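Trundura 40 Training Mat: Equipment Page

2020-10-27 | By Hnat Bondarchuk

Print this page | E-mail this page to a friend

The Trundura 40 is an interlocking foam mat, 40 millimeters thick, sold in one-meter squares for judo, taekwondo and general grappling. The maker says it will replace a sprung floor in a small club. We sell it, and we have our doubts about that, so please read to the end before you fill out the order form.

What the 40 does well is stay put. The teeth along the edges are cut deeper than on the older Skustau mats, and a row of squares pushed together by two people with decent knees won't open up during a normal class. We laid a floor of them in September and ran evening sessions on it, adults and juniors, four nights a week. Gaps showed up in one corner, next to the door, where the floor underneath slopes. Everywhere else it held.

Falling on it is another matter. For throws from standing, a heavier judo player is going to feel the ground through this mat. Pylyp Chornovol, who has been taking falls for our shop tests longer than he would like, went back to the old vinyl mats after half an hour and wouldn't be talked out of it. Juniors had no complaints. For taekwondo footwork and kicking drills the 40 is firm enough to pivot on, though the surface grabs a bare foot more than I care for during the first few weeks. The maker calls this "confident grip." I call it a sore big toe.

The printed claim of 3000 hours of use deserves a raised eyebrow too. I asked what counted as an hour. Was that an hour with a class on it, or an hour lying in a warehouse? The reply talked about laboratory rollers. Rollers don't have toenails, and they don't drag a kick shield across the room. Treat the number as advertising until somebody runs a club on these mats for several years and writes down what happened.
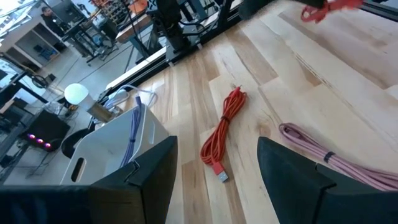

The same goes for the Sedar impact sensor, the flat pad that slides under one square and is supposed to score your kicks. It comes bundled with the larger sets whether you want it or not. In our tests it gave a light front kick and a full turning kick nearly the same score, and it ignored a clean axe kick altogether. It has to be charged through a cord, and a gym floor is a bad place for cords. If you do keep the sensor, coil the lead into a loose loop with a small strap around the middle, like the red USB one in the photo, and put it away before anybody bows in. A bright color is easier to spot against a dark mat. My own advice is to leave the sensor in its box and let a coach watch the kicks.

Sizes and sets

The 40 comes in single squares or in a set of 21, with straight edging strips included in the set. Singles come without edging, and you will want edging. Corners are sold separately, for reasons the maker has not shared with me. Both sides can be used. One is dark gray and the other is blue, and the blue shows scuffs sooner.

Care

Sweep it, then wipe it with a damp mop and mild soap. No bleach. Lift the squares once a month and let the underside air out, more often if your hall is damp. Do not store them standing on edge. Ours took on a curve in less than two weeks and needed several days under weight to lie flat again.

Who should buy it

Home users with a spare room or a garage, and clubs that share a hall and have to pack up every night. A single square can be carried under one arm. If you have a permanent room and you teach throws, save up for the Sydorenko roll-out floor, or find a decent set of used vinyl mats and spend the difference on better pads. I don't believe a foam puzzle mat replaces a sprung floor, at this thickness or any other, and the brochure hasn't changed my mind.

Orders over 300 dollars ship free. Returns are accepted on unused squares only – once it has been trained on, it's yours.

This site uses cookies to remember your cart. By continuing to browse you agree to their use.

Print this page | E-mail this page to a friend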